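Ticket: Bomudex invoice export drops the last page
Opened by: Maureen Bramwell, Ovengate accounts
Assigned to: Arash Karimi
Status: Open, waiting on vendor

Maureen writes that any invoice batch over 100 lines comes out of Bomudex one page short. The totals on screen are right. The PDF is not. She has been fixing it by hand since April and would like to stop.

Vendor reply, pasted in full: "This is a known display issue and does not affect your data. Please clear your browser cache." I cleared the cache. Same result. I cleared it again on Maureen's machine with her watching, so there would be a witness. Same result.

Tried next: a different browser, a different printer driver, and exporting straight to disk with no printer installed. All three gave the short file. I don't see how a cache explains that, and I've asked Cernik support to tell me how it would.

Second vendor reply says the batch "may contain unsupported characters." Maureen's test batch is the word TEST and the number 7, repeated. I would like to know which of those is unsupported.
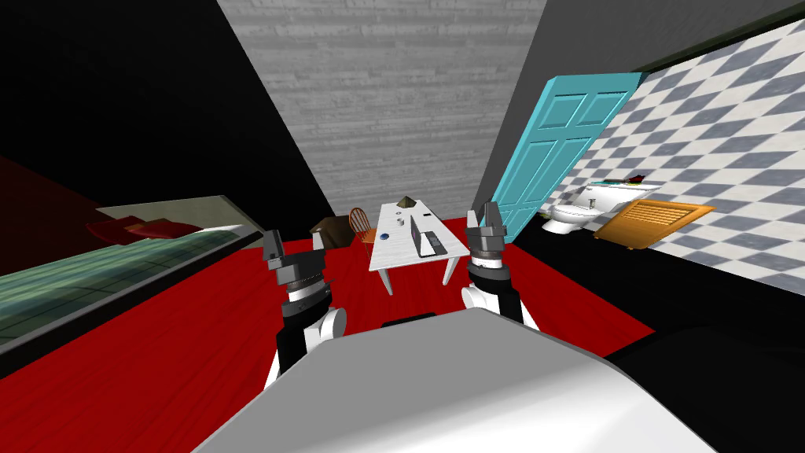 Does splitting the batch help?

Splitting it into runs of under 100 lines gives complete PDFs, but the page numbers restart each time and the customer's system rejects them.

Log, continued.

9:40 — Rolled the export module back to version 6 on the test server. Full batch, all pages present. Rolled forward again and the last page vanished. To me that points at the module. Cernik says the module "was not changed in this area," and the release notes say the page footer was rewritten. Both can't be right.

11:15 — Phone call with Cernik. They suggested the Vainio add-on, sold separately, as it "handles longer documents more reliably." I asked whether it fixes this fault or just goes around it. They will get back to me. I'm not recommending we pay for it until they do.

2:05 — Maureen asked if she can stay on version 6 for good. Not for good — the tax tables stop updating. For this month's run, yes. I have moved her account over and she is checking the first batch against the paper copies.

3:30 — Maureen reports the first batch is complete. One batch is one batch. Leaving this open until she has done the other two.

Still needed from Cernik: a bug number, and a straight answer about the footer.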